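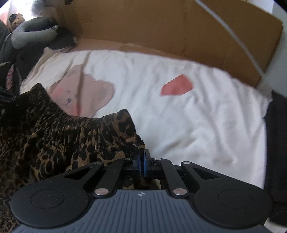 阅读时间：2分钟

1/ 整理一下老房子地暖分集水器平衡的笔记。对象是Gronmont小区一套改造户，一层七个回路，二层四个，热源为燃气壁挂炉，末端全部是湿式地暖。

2/ 用户反映的问题：北侧书房长期偏低，南侧客厅过热。物业的处理是把供水温度调高。结果客厅更热，书房变化很小。供水温度管总热量，管不了回路之间的分配。

3/ 先查回路长度。书房回路最长，卫生间最短，只有34米。同管径下，短回路阻力小，阀门全开时会抢走大部分流量。竣工图上没标长度，是按盘管间距和面积反推的，误差能接受。

4/ 调节顺序：所有回路全开，排气，水泵固定在中间档，不用自动模式。自动变速泵会跟着阀门开度改转速，调一路动全部，读数没有参考意义。

5/ 最长回路保持全开，其余按长度比例往下关。每次只动一个阀，等浮子稳定再读。流量计看浮子下沿还是上沿，各家规定不同，先翻说明书。Bristunard这款看下沿。

6/ 调完不要马上评价。湿式地暖的混凝土层热惰性大，至少隔一天再测。测回水温度，不要测地面温度，地砖和木地板之间没有可比性。

7/ Ulla Ikonen问过能不能只看回水温差。可以，前提是各房间热负荷接近。书房两面外墙，负荷明显高，强行拉平温差，书房还是冷。流量初值按长度给，终值按室温修正。

8/ 过滤器也要看。这户拆下来的滤网堵了大半，黑色沉积，磁铁能吸，基本是氧化铁。清洗之后总流量上升，前面的读数全部作废，重新调了一遍。建议以后先洗过滤器再动阀门，这次顺序搞反了。

9/ 费用：滤网和密封圈200元，两个执行器313元，人工另算。执行器原来装反了一组，书房的温控器控制的是走廊。这个问题光看接线盒标签查不出来，得逐路通电听动作。

10/ Lawal Nwosu提到加混水泵。暂时不建议。壁挂炉低温段能稳定运行，加泵多一处故障点，等二层改散热器时再考虑。

11/ 最终阀位写在分集水器箱门内侧，用油性笔，标注回路名和圈数。下次换阀芯的人用得上。二层的四路还没调，数据测完接着发。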